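Storage Planning for a Shared Practice Kitchen
Project report, Design for Daily Living module
Meenakshi Murthy and Divya Menon
Jul 28, 2023

1. Background

The Poduval practice kitchen is used by several course groups for table-top exercises in meal preparation and tidying. Its equipment is a mixture of real kitchenware and play food. At present everything is kept in a single deep box, with the larger pieces on top and the small ones at the bottom. Finding one item usually means emptying the box.

The project had two aims. The first was to decide which items should be stored together. The second was to propose a shelf layout that a new group could follow without instruction. The total budget was 200 pounds, including any containers.

2. Materials

The items were laid out on the white table before any sorting was attempted. They fall into three types: kitchenware (colander, plate, measuring cup, mug), play food, and one appliance, a small toaster oven.

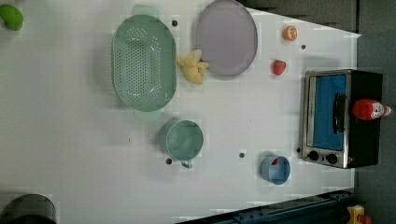 Figure 1. Kitchenware, play food and toaster oven on the work table.

The toaster oven has a black body, a steel-coloured front and two control knobs below the door. It takes more shelf space than any other item and fixes the minimum depth of the lowest shelf. The top of the oven is flat enough to hold small things, and groups tend to use it that way. We decided against treating it as storage, as anything placed there has to be moved again when the oven is lifted out.

The colander is long and oval, with a tab handle at each end. It does not stack well with round pieces. The handles add to its length, so it was measured with them included.

3. Sorting method

Two sorting rules were compared. Under the Kumel rule, items are grouped by what they are made of and how they are cleaned. Under the Atia rule, they are grouped by when they are used in an exercise. Each rule was tried over seven sessions, with the same set of items and the same table.

The soft items were the main difficulty. The play food includes plush pieces, among them a peeled banana and a Heinz ketchup bottle with an embroidered label. By use, the bottle belongs with the plate, as both are needed at serving. By cleaning method they have to be kept apart: the plate can be wiped down and put away at once, while a plush piece that has been washed needs time to dry.

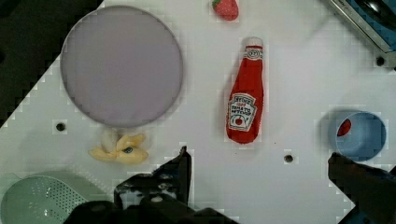

4. Results

The Kumel rule gave the tidier shelf. Groups returned items to the correct place more often, and questions during tidying were mostly about the mug and the measuring cup, which some students wished to keep together and others did not. The Atia rule made setting out faster but putting away slower. Students had to remember the order of the exercise, and by the end of a session many did not.

A combined layout was then drawn up. Plates and the colander go on the middle shelf, side by side, with the colander lengthwise along the wall. Cups stand upright in front of the colander — inside it was also tried, but they tipped over when it was lifted. Plush food has its own open tray on the top shelf.

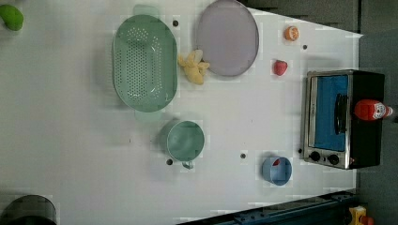 The tray was first specified with a lid. This was dropped after the second trial, when the lid was left on the table and later put away under the toaster oven. An open tray from the Dikitz range was used instead, and its low sides let students check the contents from standing height.

5. Limitations

All sessions used the same set of kitchenware, and the findings may not carry over to a larger one. Tidying was observed by the two authors in turn, and our notes differ in detail. No allowance was made for cutlery, which is kept in a separate drawer.

6. Further work

The shelf labels are still handwritten. Printed ones will be fitted in November, together with a deeper bottom shelf if the remaining budget allows it.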